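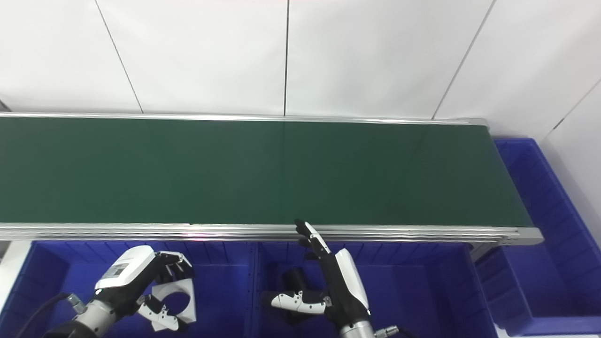 Le convoyeur à bande verte, devant le mur carrelé.

Yaw Quartey est arrivé en avance à notre rendez-vous, avec un carnet à couverture bleue sous le bras. Dans ce carnet il a noté, match après match, toute sa carrière de lanceur de cricket à Stamcombe. Il a pris sa retraite sportive en juillet et il accepte maintenant d'en parler, assez longuement, avec une tasse de thé qu'il oublie de boire.

« J'ai joué 208 matchs pour la première équipe, dit-il. Le journal du club a écrit 213, mais il a compté les rencontres annulées par la pluie. Moi, je ne les compte pas. Si on n'a pas lancé une seule balle, on n'a pas joué. »

Il a commencé comme batteur, ce que beaucoup de supporters ignorent. À seize ans, il était numéro trois chez les juniors de Clernwood et il ne lançait jamais, sauf à l'entraînement. Un après-midi, deux lanceurs étaient malades et le capitaine lui a donné la balle. Il a pris quatre guichets. « Je ne savais pas vraiment ce que je faisais. La balle tournait, et je regardais mes doigts pour comprendre. Après cela, on ne m'a plus laissé batter en haut de l'ordre, et j'ai été un peu fâché pendant une saison entière. »

Je lui demande quel chiffre il garde en premier dans sa mémoire. Il ouvre le carnet, puis le referme. « 252 guichets. Je n'ai pas besoin de vérifier. Je voulais arriver à 250 et le dernier mois a été difficile, parce que mon épaule ne montait plus. J'ai pris les trois derniers dans le même match, contre Skaler. Le troisième était une mauvaise balle, trop courte. Le batteur l'a frappée directement dans les mains de notre joueur. »

L'équipe de Skaler revient souvent dans la conversation. C'est elle qui a battu Stamcombe en finale deux années de suite, et c'est contre elle qu'il a connu sa pire journée : plus de 90 points concédés sans un seul guichet. Il raconte ce match sans amertume. Le terrain était dur et le vent venait de côté, mais il refuse de se servir du vent comme explication. « Leur ouvreur avait étudié ma main. Il voyait la balle avant moi, si je peux dire. J'ai changé de rythme, j'ai changé de côté, et il a continué. Le soir, je suis allé lui serrer la main et je lui ai demandé ce qu'il voyait. Il me l'a dit ! Mon poignet s'ouvrait trop tôt. »

Il a travaillé ce défaut tout l'hiver avec Mensah, l'entraîneur des lanceurs, dans une salle où il fallait garder son manteau. Mensah plaçait une pièce de monnaie sur le tapis et lui demandait de la toucher. Certains soirs, il la touchait une fois. « Il ne criait pas. Il remettait la pièce et il attendait. C'était presque pire. »

Sur la question de l'âge, il est plus bref. Il lui reste une douleur à l'épaule droite quand il dort du mauvais côté. On lui a proposé une saison supplémentaire, limitée aux matchs courts, et il a dit non après une semaine de réflexion.

Il s'occupera désormais des jeunes lanceurs du club, une quarantaine, 40 exactement d'après sa liste. Les inscriptions sont closes et la première séance est fixée au mois prochain. Il a déjà préparé les groupes, par taille de main et non par âge, ce qui a étonné quelques parents. Avant de partir, il me montre la dernière page du carnet. Il y a écrit le nom de l'adversaire, le temps qu'il faisait et ses chiffres du jour, comme pour les autres matchs.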